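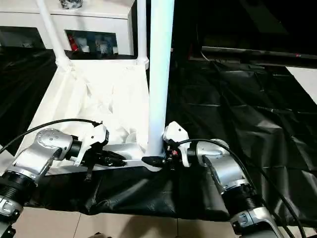
Two arms at the white pole

Progress report, November: customer renewals at Hinico

What a good month! The new renewal reminders went live for all 72 accounts, and the team at Storkudetti has really taken to them. Accounts now get a first call four months before the contract ends, well ahead of the old last-minute email.

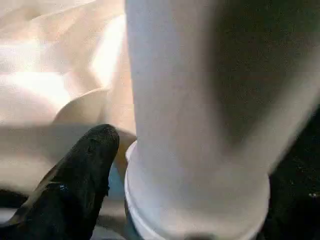
White cylinder with a raised rim

Nine accounts have already signed again, and roughly 18 more have asked for a meeting. Femard sent over the missing billing records, so the late-payer list is finally one we can trust (hooray). Still open: the Chong contracts, which run to a different year end and need their own schedule.

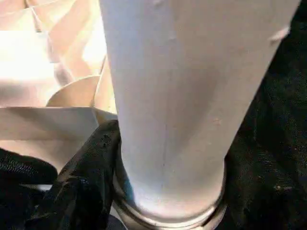 The cylinder close up

Storkudetti asked whether the first call could come even earlier for the largest accounts, as their budgets are set in spring. We would love to try it, and will send costs with the next report.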